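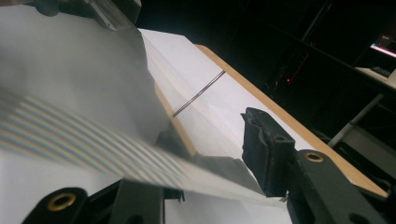
Paper Folding and Scoring by Hand
Final Project Report, Introduction to Book Crafts
Submitted by Brittany Fortin and Hawi Wolde

1. Purpose

The project examined how a sheet of plain white paper may be creased neatly without a folding machine. The results were intended for the Dresside booklet, a 32-page program printed each April by the department.

2. Materials

Work was carried out on a wooden board. The materials on hand included white paper, a thin metal rod and a sheet of translucent plastic. The paper was taken from a single pack supplied by Relico.

3. Procedure

Three methods were compared. In the first, the sheet was folded freely and pressed with the thumb. In the second, the rod was laid on the paper and the sheet was raised against it. In the third, a line was scored with the end of the rod before folding. Each method was applied to 360 sheets. Sheets with torn corners were set aside, leaving 1,026 for comparison.

4. Findings

Scored sheets lay flattest when stacked. Free folding was quickest, but its creases drifted by up to 3 mm at the far edge. The second method gave a straight line and a softer fold, which sprang open overnight.

5. Recommendations

Scoring is recommended for the cover and free folding for the inside pages. Heavier paper was not tested. Ms. Tekleab has agreed to keep the sample sheets in the print room for next year's class.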